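Speaker notes: fake companies in a fan wiki
Posted in October by the wiki desk
20 shares | 7 comments

Okay, hi everybody. Check the clicker first. Last time I talked for a good while with the title slide up and people were too polite to say so.

So I help run the wiki for Gromenik, which is the open-world trucking game, for the two of you who wandered in from the board game track. Welcome! Gromenik has a lot of made-up businesses in it. Billboards, radio ads, logos on the sides of trailers, a whole in-game phone book. My talk is about how we write those up, and the mess we made the first time.

(slide: the old Raneo page)

Raneo is the ferry company. You ride it if you don't want to drive around the bay. When I joined, the Raneo page was one sentence long, and the sentence was "Raneo is a ferry company." Great. Thanks. I went through the whole category that month and we had 1,158 pages, and so many of them were like this. Read the sentence out loud here, it gets a laugh.

What I wanted to know as a player was stuff like: does the ferry run at night? Can I bring the long trailer on? (Yes at night. No on the long trailer, unless you unhook it, and then you've got no cargo and why are you on the ferry.) None of that was written down anywhere. It was all sitting in old forum threads.

(slide: the merge)

So we merged. Any business with less than a paragraph to its name went into a list page for its region. People were mad! I got some long messages. I still think it was right for most of them, but I merged Marwat and I should not have merged Marwat.

Marwat, if you haven't played, is the tire shop chain. On paper it's nothing, it's a sign and a garage door. But the radio ads tell a story if you hear them in order, the owner is feuding with his brother over the jingle, and there are 20 of them. They play at random so hardly anyone had put them in order. One of our editors left the game running in the desert with a recorder on and got them all. That page is now the longest one in the category and I had turned it into half a line in a list. Sorry, Marwat.

Slow down here. I always rush this part.

What we do now. Before you merge, ask on the talk page and leave it up 7 days. Say where in the game the thing shows up, with the town name, so another person can drive there and look. Keep the in-world voice out of the first paragraph. I love the in-world voice, I've written pages of it, but a reader who is stuck on a mission at 2 a.m. doesn't want my ferry captain bit.

And put the real name of the page in the first line. We had a diner called Pasta. Just Pasta. Try searching for that. It serves pancakes in the cutscene, which I think is the best joke in the game, and you couldn't find the page because it came up under all the food items. We moved it to "Pasta (diner)" and it finally started getting edits.

(skip this if running late) The patch question. A business gets renamed in a patch, what do you do with the old name? We keep it as a redirect and put a history section at the bottom. Old videos still use the old names and people come in from those. I've changed my mind on this twice, so if you do it differently come find me after, I'd like to hear it.

Questions. Somebody will ask about bots. We tried one, it re-added the one-sentence pages. Move on quickly.

Leave the last slide up while they pack.

Related
- Writing mission pages when there are three endings
- Sorting radio transcripts by station
- Redirects and when to delete them
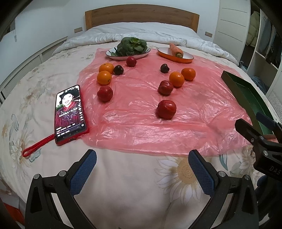 Bok choy on an oval plate, flowered sheets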